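Rivari Repair & Sort, Clokalville
Bench sorters wanted, part time, starting in May
Posted by Justinas Kļaviņa, workshop lead

Need 5 people for the sorting bench. Small parts, boards, cables, wire. Quiet work, sitting or standing, your choice. No experience needed for most of it but please read the whole page before you write, last time half the emails asked things that are answered further down.

The bench and the kind of parts:
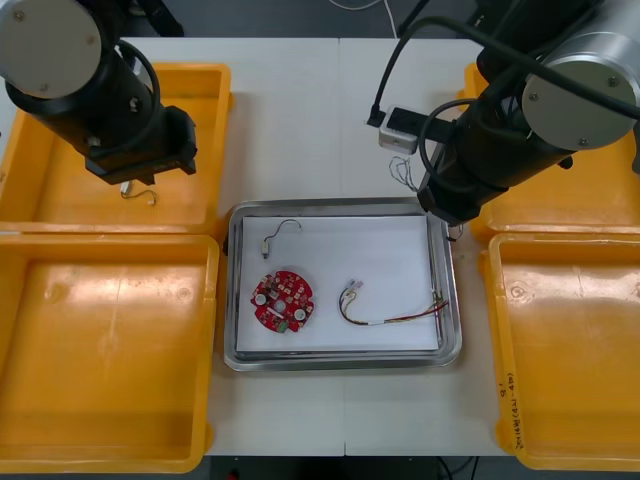
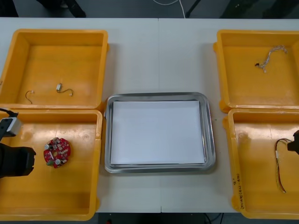
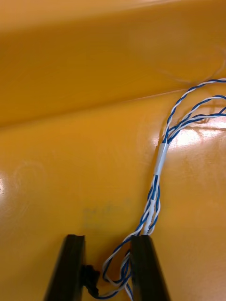 Job is part of the Kolevau clear-out. Short version: Kolevau closed their old service counter and we took the stock. About 3,000 parts, mixed, most of it in bags and shoeboxes with labels that have fallen off or were wrong to start with. Every bit has to be looked at, put in the right bin, and written down. Then it goes upstairs for testing. Testing is a separate crew, not this ad.

What you'd be doing

Taking a small batch at a time. Boards go with boards, short cables with short cables, harnesses with harnesses. Anything you can't name goes in the "ask" bin and we look at it together at the end of the shift. The ask bin is fine. Guessing is not fine.

Untangling. A lot of untangling. Twisted pairs stay twisted, please don't unwind them to be helpful. Somebody did that to a whole bag in the first week and it took an afternoon to match them up again.

Checking connectors. Bent pin, cracked plug, missing housing, all of that gets a tick on the sheet. You don't fix it. You tick it.

Handling boards by the edge. We show you how on the first shift, wrist strap and all that. If you've done it before good, you still get the talk.

Writing on bins in marker, legibly. Sounds like nothing. I have spent more time on other peoples handwriting this year than on anything else in the building.

Wiping down at the end. Trays, tabletop, your own tools. Bits of wire insulation get everywhere.

Hours and pay

Shifts are 8 am to noon or noon to 4, you pick one and stick with it. Minimum 2 shifts a week. More if you want more, there is plenty. Paid hourly, same rate for everybody on the bench, paid training for the first shift. The rate is on the sheet I send back when you write, I'm not allowed to put it here untill the office updates the page.

Runs through the summer if the stock holds out, which it will. A couple of people may be kept on after that for the regular intake but I can't promise it so don't plan your rent on it.

Who we want

Good close-up eyesight, glasses are fine obviously. There are magnifier lamps at every seat.
Can tell colors apart. Blue from white, red from orange, brown from black. Wire is sorted by color a lot of the time and this is the one thing we can't work around, sorry. For the label and logging desk it doesn't matter, so if that's you, write anyway and say so.
Steady hands. Not surgeon steady. Plug-a-tiny-connector-in steady.
Okay with doing the same thing for a long stretch. Some people love it, some are climbing the walls by ten.
Shows up. Calls if not.
18 or over.

Nice to have: any soldering, model building, sewing, beading, watch stuff, bike wiring, stage lighting. Knows what a wiring harness is. Can read a parts list. Spanish is handy, a few of the crew speak mostly Spanish with each other.

Not needed: a degree, a cover letter, your own tools, a car. The bus stops by the Morgan building and it's a short walk from there, go round the back, gray door, ring twice.

The room

Ground floor, big tables, good overhead light, heating works. No loud machinery on this side. Radio is allowed low, headphones one ear only. Coffee is free and bad. Fridge for lunches, microwave, put your name on things. Step-free from the back door all the way to the bench and the restroom. Chairs go up and down. If you need a different chair or a lower table tell me before your first shift and we sort it.

No food or drinks at the tables. Water bottle with a lid goes on the shelf behind you. Long hair tied back, no dangly bracelets, closed shoes. Phones in the lockers, there's a landline if your kid's school needs to reach you, I'll give you the number.

How to apply

Use the contact form on this site, pick "Bench" from the drop down. In the message put:

your name and what you like to be called
morning or afternoon
how many shifts
when you could start
anything fiddly you've done with your hands, one or two lines, doesn't have to be a job

That's it. No resume unless you already have one lying around.

I answer in batches, usually late afternoon. If you haven't heard anything after a week write again, the form eats messages sometimes. Please don't come by without a time, the front desk belongs to another company and they get cross with me.

If it looks like a match you come in for a short tryout. You get a mixed tray and a sheet, you sort it, I sit across from you doing my own. Speed isn't what I look at. I look at whether you stop and ask. Tryout is paid too, same rate, bring ID.

Questions that came up already

Can friends apply together? Yes, but seperate forms, and you may not get the same shift.

Can I work both shifts in one day? Sometimes. Not in the first couple of weeks, your eyes will hate you.

Can I take scrap home? No. It's all logged, even the junk. Ask again when the job is finished.

Is it remote? It is a table full of parts. No.

I applied for the winter round and didn't get in, can I try again? Yes please, say so in the message. Winter we had way more people than seats.

Ad stays up until the seats are filled. If the form still works we're still looking.

Justinas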